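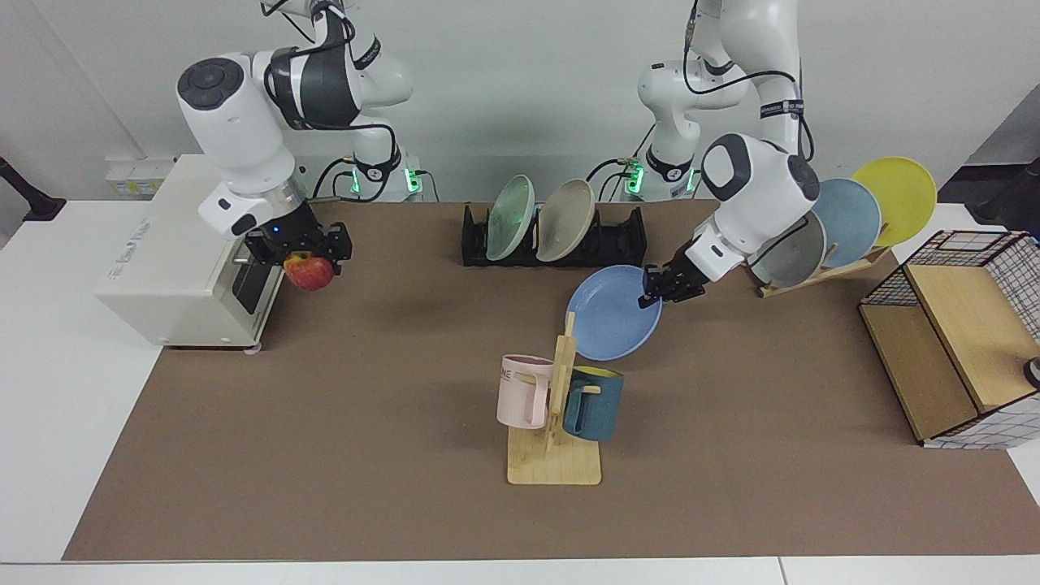

Does automation at a workplace always mean that people lose their jobs?

Automation changes tasks first, and jobs more slowly. Most jobs are bundles of many different tasks, and a machine usually takes over a few of them. What happens to the person depends on which tasks are left, who decides how the freed hours are used, and whether anyone is given the time to learn something new.

CHAPTER 16
When the Work Moves: Automation and the People Around It

If you have ever put away dishes in somebody else's kitchen, you already know a good deal about the subject of this chapter. You stood there with a plate in your hand, looking for the other plates, and you worked out without much thought which ones belonged together, how hard to hold on, and whether the mug went on a hook or a shelf. The tasks that tire us out and the tasks that are hard to hand to a machine are often the very same tasks, and for a long time kitchens, laundries and stockrooms stayed much as they were while the factory floor next door filled up with equipment.

Look at the two arms on the opening page with that in mind. One has an apple in its gripper and the other has a light blue plate by the rim. An apple is round and a little different every time, and a plate is thin and has to be tilted before it will go into a slot. A worker would hardly call these two separate skills. An engineer certainly would, and so would the person who has to write down, step by step, what "clearing the table" means.

That writing down is where our story begins, because it is nearly always the first thing automation asks of the people already doing the work.

The kitchen at Niltberg

The Niltberg plant outside Ulleda has a staff canteen that serves 680 meals on a full working day. When its owners began planning for automated dish handling, the kitchen supervisor, Beryl Tapley, was asked for a list of everything her crew did between the tray return and the clean shelf. She turned in a single page. The planners came down and watched for a few shifts, and the list grew to 127 separate tasks, many of which Beryl had never thought of as tasks at all: picking fruit off a returned plate, turning a mug so that its handle cleared its neighbor, noticing a chip, moving a rack a few inches so that a short colleague could reach it.

Beryl told us she was pleased by the long list and worried by it too, and I think both feelings deserve our respect. It was the first time anyone upstairs had seen how much her people knew. It was also, plainly, a list of things that might be taken away from them.

Her colleague Roy Clegg, who had worked the tray return for years, took a different view. He was glad to be rid of the lifting. What bothered him was the prospect of standing beside a machine all day, waiting for it to get stuck, and being held responsible for its pace without having any say in it. Keep Roy's worry close by as you read, for we will come back to it when we reach the section on monitoring work.

Small things, set down in order

People who visit an automated workstation for the first time often remark on how tidy it is. Plates stand in racks, mugs hang from pegs, and there is a good deal of clear space between one thing and the next. Part of what a workplace does when it automates is rearrange itself, and the rearranging is human work. Someone chooses the rack. Someone decides what may be left lying flat and what has to stand on edge, and if you have ever shared a kitchen, you can imagine how long that conversation might run. 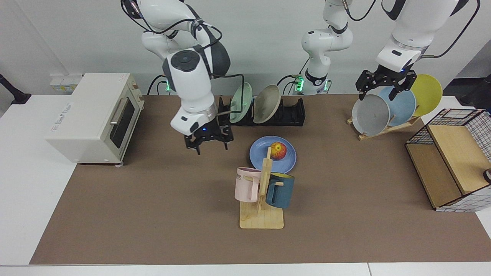
Key terms for this chapter

Task: one piece of work with a clear start and finish, such as placing a plate in a rack.

Job: the whole bundle of tasks, duties and relationships that one person is hired to look after.

Task inventory: a written list of the tasks in a job, best made together with the people who do them.

Residual work: whatever is left for people once a machine has taken its share, including the odd cases it can't handle.

Before you read on

Choose a job you have held, or one held by someone in your family, and write your own task inventory for a single hour of it. Take your time, and ask the person if you can. Then mark the tasks you would happily give away and the ones you would miss. Bring the list with you to Section 16.2, where Beryl's crew sits down to do the same.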